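I'd been looking forward to the Rokovance open house since December, mainly for the kitchen cell. They run it in a simulator first and on the real arm second, and Mariama Abugri, who keeps the whole thing going, let a bunch of us crowd around her desk while she set up a round.

Every round starts from a layout, and the layouts live in one long list. She's up to 209 of them! She picked number 86, checked that the sink and faucet lined up with the measurements from the real counter, and nudged a couple of things on the plates side. Most of her morning goes into that kind of fiddling (she says a sink a hair too low is enough to mess up a grasp).

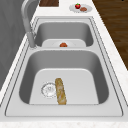 Layout 86 in the simulator, with the baguette in the near basin by the strainer.

I asked why bread in a sink, and she said long things next to steep walls are hard on the fingers, so they go in early. Fair enough – I wouldn't have thought of it.

Then we walked over to the real cell, which is a lot louder than I expected. Sânziana Marinescu had the cover off the wrist and was swapping a cable that rubs against the housing. She wipes down the rail, tightens the base bolts, sends the arm to its home position and only then loads a layout. The log sheet taped to the door was on line 57, mostly in her handwriting.

Coffee was good, parking in Birton was terrible, and I missed the Bedoya talk completely. Next stop is Fukville in the spring.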